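Draltow Fund Screener, Desktop Edition

Last updated: January 24, 2000

Draltow sorts stock and bond funds by sector, fees and past returns. Prices load after the close each trading day, and lists can be saved or printed.
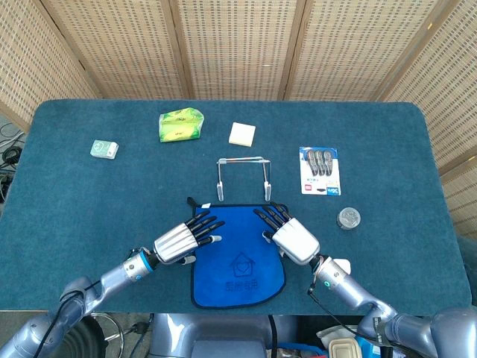

The sector view shows how much of a fund sits in its largest holdings. Up to 8 funds can be compared side by side. A license covers two computers. Bond ratings will be added in July.

Reader comments

Prasert Nuchit: Does it import from a spreadsheet? I track seven funds by hand.

Augustina Sarpong: Yes, under File. Dates have to be in the first column.

Jairo Montoya: Printing is slow on long lists.

Contact Grandport | Copyright Grandport | Back to top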